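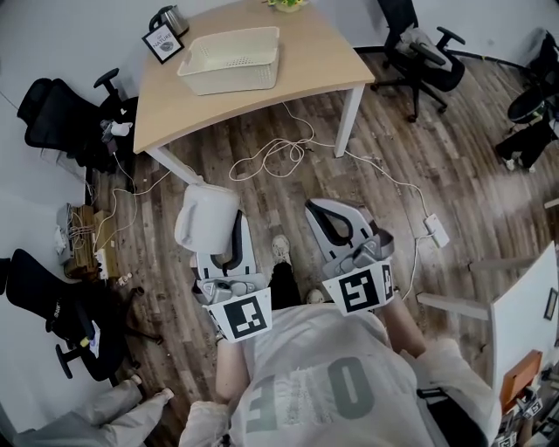

Loïc Millet
Workplace layout and small equipment, Tretutier

Speaker notes: Small appliances in shared offices, session 2

Opening

Good morning. Wait for the late arrivals from the Bokau session, they have further to walk. Slides will be sent round on Monday.

Say what the talk covers: kettles, the surfaces they stand on, the leads behind them, and the floor between the desk and the socket. It does not cover fixed boilers or anything plumbed in. Questions on those go to the afternoon slot.

Slide 1. The kettle (leave the opening picture up)

Two kettles in one small office: a white one, held at waist height, and a stainless steel one with a black handle at the back corner of the desk. This is common. One is bought by the office, the second arrives from someone's home, and neither appears on the equipment list.

Point to make: every kettle on the premises goes on the list, whoever paid for it. In the Clulard survey we went through 371 rooms. The kettles on the list and the kettles in the rooms did not match on any floor.

Carrying. Empty it first, lid shut, unplugged at the wall. Carry the base and lead separately. A full kettle is never moved across a room, even a short distance. Check the route before lifting.

Slide 2. The desk as a worktop

The desk is light wooden with white metal legs. It carries the steel kettle, a white perforated basket, a small plant and a small black picture frame with a card reading NATURE. Ask the room which of these they would move first. Allow a minute.

My answer is the basket. A basket near the middle of the desk takes the space where cups need to stand, and cups then end up at the front edge. Put it to one side and keep tea and spoons in it. If a basket is perforated, stand it on a tray, as sugar goes through the holes.

Plants: steam damages the leaves and watering wets the worktop. A windowsill is better for both.

Paper and card should be kept out of the steam. Frames are a minor matter. Do not spend time on them unless asked.

Kettle position: back of the worktop, spout turned away from the seats, lead kept short. Not under a shelf. At Tedesco the kettles stood under wall cupboards and the boards had swollen along the lower edge. The cupboards were replaced twice before the kettles were moved.

Slide 3. Leads and power strips

Return to the picture. White cables lie in a tangle beneath and in front of the desk and run to a power strip on the floor. There is a second strip with plugs on the left, on top of a cardboard box of cords and devices.

Points, in this order:

A kettle goes straight into a wall socket. No strip, no extension.

Strips are fixed to the underside of the desk or to the wall, 10 cm clear of the floor so that a mop can pass.

Cables in front of the desk are moved behind it. If the lead will not reach, move the desk.

Spare cords come out of open boxes. Sort by plug type, tie each one, label it, and discard anything without a known device. Allow 168 minutes for a full floor, which was the median at Clulard.

Nothing in use stands on a cardboard box.

Expect a question here about cable covers. They are acceptable for a week or so. After that the dirt collects along both sides and the ends lift.

Slide 4. Chairs and clear floor

Five black office chairs, one of them on its side. A chair lying down takes more floor than a chair standing, and the wheeled base sticks out at shin height. Stand it up, or if it is faulty, label it and take it out of the room.

Also mention small items on the floor. They are picked up before the cables are touched – otherwise they get dragged in with the leads.

Our rule is 200 mm of clear floor on each side of any walking line, measured with the chairs pulled out. Most plans are drawn with the chairs pushed in. Show the two Bokau drawings if there is time.

Slide 5. Order of work

Unplug. Empty the kettles. Clear the floor. Stand the chairs. Sort the cords. Fix the strips. Wipe the desk. Put back only what is on the list.

Handout is the single-sheet checklist, September version. The earlier one has the wrong strip height, please throw it away.

Questions. Stop at twelve, the room is booked.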